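Teleop demos for a two-arm pick task: reset the cards every time or let them land wherever?

tivell_bench
I'm teaching a two-arm setup to pick small green and white cards off a wooden table and put them in a clear plastic container. I drive both arms by remote control and I love it – the first time the policy grabbed a card by itself I yelled! I have 36 demos now. It does great near the middle and gets lost with a card way out to the side. Should I put the cards back in the same spots each time, or scatter them? 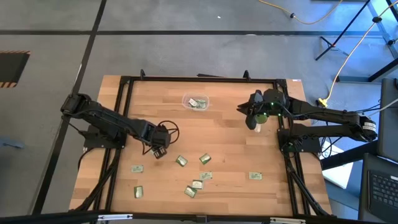

Each demo runs 30 seconds or so per card, and I usually clear the whole table before I stop recording. Would shorter clips be better?

Custero
Scatter them! Turn some at odd angles, put one far out by itself, let two sit close together. I had the same trouble until I made myself start every Monday session with the edges of the table. Also decide which arm takes which side and stick with it. If you switch back and forth, the policy hesitates between the two.

findus_9
more demos. 36 is nothing, i have 2,040

Bošković
Scattering is right, but keep your hands slow just above the card. The last bit before the fingers close is what it copies worst. I cut my long recordings into one card per clip and training got so much easier to debug. Keep a few of your fumbles too, as long as you recover – those are gold!

We use cookies to remember your login. Accept | Settings
Contact | © Bench Help Community | Back to top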